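# Arm on the bench: tips from the week ours would not stop swinging

Clindero bench notes, 1 May 2023 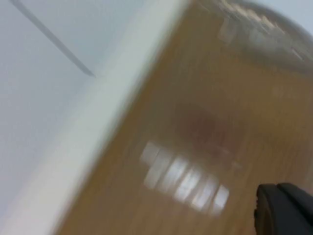
## Slow the wrist down first

If your arm suddenly starts whipping past its stopping point, drop the speed before you touch anything else! We lost a whole evening re-teaching points when the real trouble was a setting. Ours had gone back to full speed after a power cut, and the Marchuk controller gave no warning at all. Now we run the first pass of every session at 40 percent with one hand on the stop button (the good big one, screwed to the bench, not the little one on the screen).

## Check the finger screws

Loose finger screws make a lovely mess of everything downstream. The grip closes a hair off center, the part twists, and the arm carries it along crooked and perfectly happy. Cut the power, wiggle each finger by hand, and if you feel any play, snug the screws up evenly. A dab of removable threadlocker has kept ours tight since November.

## Shiny tabletops fool cameras

I love a glossy wood top, I really do, but a wrist camera can take a bright window reflection for an edge or a part. That was half of our fault! Ways to calm it down:

- Pull the blind, or move the lamp so it shines from the side.
- Lay down a matte place mat. Plain gray or green works great.
- Keep clear plastic and glass well out of the work area while you test. See-through things are hard for a camera at the best of times.
- Wipe the lens with a dry microfiber cloth before blaming the software.

## Give the cable some slack

Ours snagged on the third joint and tugged the wrist sideways. Move the arm by hand through its whole reach with the power off and watch the cable the entire way. We use Damix hook-and-loop straps, 7 of them along the arm, and leave a soft loop at every joint.

## Know what error 3622 means on your setup

On our Jurkside build it means the arm got somewhere later than it was told to. Clearing it and pressing go again is so tempting, and it's how we cracked a perfectly nice mixing bowl. Write down what the arm was doing, power off, wait for it to settle, then look for a snag or a loose screw.

## Before you power back up

Faces and fingers out of reach, mugs off the table, sleeves rolled. Run the path empty 3 times at slow speed. If it stops in the same spot every time, bring back the part you care least about (an old sponge is great for this) and have fun!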